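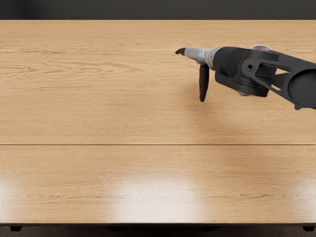

**Odarholm Footpath Club, Slow Group**

I should explain the Slow Group first, as people tend to think it's a joke. There are two groups. The other one is called the Footpath Club. It does 18 miles over Camar Edge and is home by teatime, with its trousers tucked into its socks. We do whatever we can manage between the car park and the nearest cake.

I joined in November, which I don't recommend. My knee had been making a noise like somebody eating crisps in a library, and the physio said walking would help, "but on the flat, and not alone, and not in those". Those were my trainers. I had been fond of them.

So I bought boots. I'd assumed boots were a thing you went into a shop for and came out with. The shop in Odarholm has a small pretend hill, with pretend rocks glued to it, and you have to walk up and down it while a teenager watches your ankles. I went up and down the hill in five pairs. A queue formed behind me at one point, so for a minute or two it was quite like Snowdon. I ended up with a brown pair that cost more than my sofa, though in fairness the sofa was from my cousin.

Then there's the question of what you carry. My first rucksack held a full change of clothes, a torch, a whistle, a foil blanket, two kinds of plaster and a flask the size of a fire extinguisher. The route was round the reservoir. You can see the road from every part of the reservoir. There is a bus. Nghĩa Lại, who leads us, lifted my bag with one finger, put it down again and asked if I was planning to stay long.

Nghĩa walks in an old anorak and carries a cheese roll in each pocket. In all weathers this seems to be enough.

What I hadn't expected was how much of walking is talk about parking. I've now had the Skumier lay-by discussed with me by four separate people, all of whom hold different views and none of whom will be moved. You can get six cars in if everyone's sensible. Everyone isn't sensible, there's a man with a camper van. The alternative is the field by the chapel, 2 pounds in an honesty box, and the ground goes soft after rain. I'd thought we might talk about birds.

We do talk about birds a bit. I have learned that every small brown bird is a pipit until someone with better binoculars turns up, and then it's a different pipit.

The pace suits me. There's a rule that the person at the back sets it, which sounds generous until you are the person at the back and everyone is standing at a gate being patient at you. You arrive, puffing, and just as you get there they've all had their rest and off they go. I complained about this and was told it was a well-known problem. For the next walk they made me go in front. I took us into a farmyard. The farmer was very decent about it, the geese less so, and I've gone back to the middle.

The best outing so far was the one that went wrong. We were supposed to do the river loop and come back over the footbridge, only the footbridge had a plastic barrier across it and a notice dated several months earlier. The road bridge was 500 yards upstream according to the map and a good deal further according to my knee, by way of a bog. One of us lost a boot and got it back with a walking pole and some language. It rained sideways. At the far end we found that the café, Khổng, which we'd been talking about since the second stile, shut at three, and it was a quarter past.

They let us in anyway. We must have looked dreadful. We took our boots off at the door and sat there in wet socks eating noodle soup out of bowls you could have bathed a child in, and I can't remember when I last enjoyed a meal so much. I've been back since, dry, in a coat, like a normal person. It was very nice. It wasn't the same soup.

The knee, since my mother will ask, is better. It still does the crisps going downstairs but it's more of a ready salted now. I can do five miles without thinking about it and seven if someone keeps talking to me, even about the lay-by. There's been a suggestion that I might try one of the shorter outings with the fast lot. I've seen them set off. They synchronise their watches. I said I'd think about it and then hid in the toilets until they'd gone.

Next time we're doing the old railway line out past Camar, which is flat as a plate the whole way and has a bench every mile. Nghĩa says to be at the chapel field for 9.30 and to bring change for the box. I've got the rucksack down to one kind of plaster. The whistle's staying in.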